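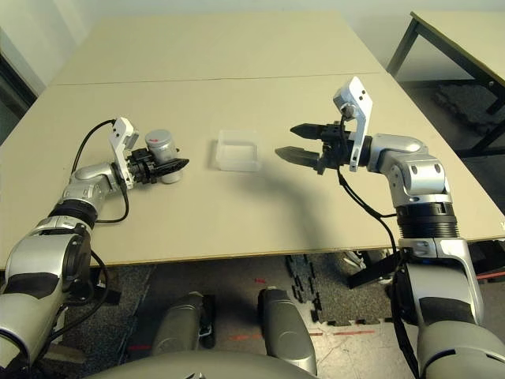
Home About Robot diary Workshop notes Older posts Contact

Right, cables. I said last month I'd write up how we look after the two-armed machine at Treltthorpe, and the thing I get asked most is why I'm forever fiddling with cables when there are far more exciting bits to fiddle with.

The short version is that a cable which is fine with the arm folded can be miserable with the arm stretched out. Each gripper has its own lead coming off the white bracket and running back down the arm, and that lead needs enough slack for the wrist to turn all the way round without tugging at the plug. Give it too much, though, and it finds the table edge and hooks itself under. I've done both (in the same morning, in April, with Ľubica Hudec watching!).

So my routine now goes like this. Power on, arms up, then I drive each wrist slowly to both ends of its travel and watch the loop. If it goes tight I stop and feed a bit more through. Then the fingers -- open, close, open, close, 21 times, because Miloslav Bartoš once wrote 21 on the whiteboard and we've all stuck to it. I wipe the finger pads with a dry cloth and check the bracket screws with the small driver, the one with the Wikeck handle that keeps wandering off to the other bench.

After that comes the practice job, picking up a little can beside a plastic tub. It's a good test because the can is narrow and the fingers have to meet it squarely. If one finger touches first the can gets shoved sideways, and you know the gripper centre needs setting again.
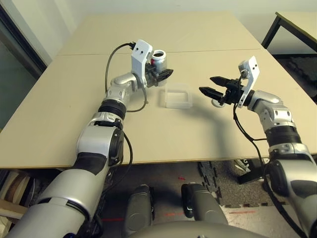

How often does the gripper centre need setting again?

About every 1,000 grips for us, or straight away if an arm has bumped the table. It takes 8 minutes once you've done it a few times, and most of that is waiting for the software to come back up.

The left arm is the fussier of the two. Its wrist had a faint tick in it all through spring, and I was convinced it was the joint, so I had Flemer's manual open at the page about bearings and was feeling very sorry for myself. It was a cable tie! The cut end was brushing the housing on every turn. I snipped it flush and the tick went.

Next job is new finger pads from Mabaso -- they've sent two thicknesses and I'll fit the thinner ones first.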